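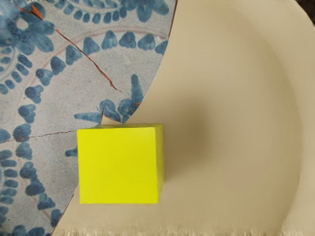 Monday, January 26, 2026
Sim bench, pick-and-place onto plate, Wivura scene set

Started the day expecting to close out the cube-to-plate task and instead spent most of it on a failure that had been hiding in the success numbers.

Weekend batch was 280 episodes, policy checkpoint from Friday, textured table swapped in for the plain gray one. The checker reported a pass on nearly everything. I was about to copy the result into the sheet when I opened a few end states and found cubes straddling the plate edge, part on the plate and part over the patterned surface. Those should be failures. The checker had them as passes.

Went through all 280 by hand. 67 have the cube ending on the edge or overlapping it, and 53 of those were logged as success. The other 14 were logged as failures, but for timeout, so the position test didn't catch those either.

Cause, part one: the success test takes the cube center and compares it to the plate center with a fixed radius. That radius came over from the old Hornov plate, which was wider. The new plate is 20 mm smaller across and the number never got changed. Any cube that lands in the outer ring counts as placed. Fixed by reading the radius off the plate model at load time. Also added a contact check: cube must touch the plate and must not touch anything else.

Cause, part two, not fixed: why the cube goes to the edge at all. On the gray table the same checkpoint puts it well inside the rim. With the blue and white ceramic texture the drops shift toward the patterned side. My guess is the plate segmentation is pulling in some of the pale glaze, so the estimated center moves. Cream on grayish white is not much contrast, and the cracks in the texture may be giving the edge finder something to hold on to. I have not shown this. Turned the cracks off for a short run this afternoon but forgot to lock the seed, so that run is no use. Redo.

Other things seen while looking:

Gripper opens before the arm has settled in a good number of the bad episodes. Settle wait is in the config but the Gikoteck wrapper ignores it when the step rate is changed. Set it in the controller directly for now. Needs a proper fix in the wrapper.

Smeared strip along the bottom of some wrist renders, vertical streaks in tan and off-white. Don't know if it's the renderer or the motion blur setting. It goes into the policy input, so it matters. Blur is off in tonight's run.

Do not use the weekend numbers. I renamed the results folder with BAD in front. The Olaniyan arm was due to get this checkpoint for the hardware trial and I've taken it off the queue. A release over the rim on the real plate means a dropped cube at best, and the force limit on that cell is still set for the foam fixtures. Check the limit before anything with ceramic goes in there.

Tonight: same checkpoint, same seeds, new checker, blur off, settle wait forced. Gray table and patterned table both, so the two can be compared directly.

To do
Rerun cracks on / cracks off with seed locked
Save plate mask with every end state
Look for the old radius in the other plate tasks, the bowl task probably has it too
Regrade everything back to the plate swap before the March report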